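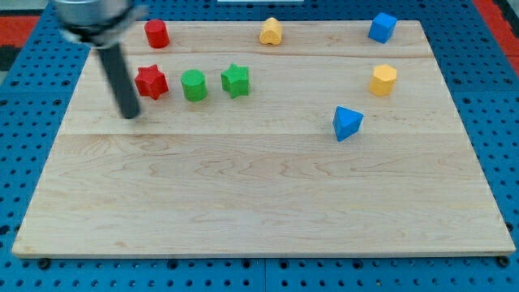
Droka wooden shape blocks, reviewed by Kirsty Hinds

I bought the Droka shape blocks in January and they have been in use most days. They are plain coloured wooden shapes, including a red star, and they come in a cotton bag with a drawstring.

The paint is good. After two months there is one small chip and the colours haven't faded. The edges are sanded well enough that I've had no splinters or complaints. They are a comfortable size for a small hand, and they stand up to being dropped on a hard floor.

They do slide on a polished table. We use ours on a pale wooden board, which works much better and makes sorting games easier to set up. A board isn't included, so allow for that if you don't have one. Ours is made of glued planks and has stayed flat.

The bag is the weak part. The cord came out in the first week and I now keep the blocks in a tin. The leaflet has 3 games in it, two of them nearly the same.

Wipe with a damp cloth and leave to dry. Don't soak them.

I would buy them again, but I'd like a better bag. Four out of five.

Posted 3/21/21

Contact us | © Grandulora Reviews | Back to top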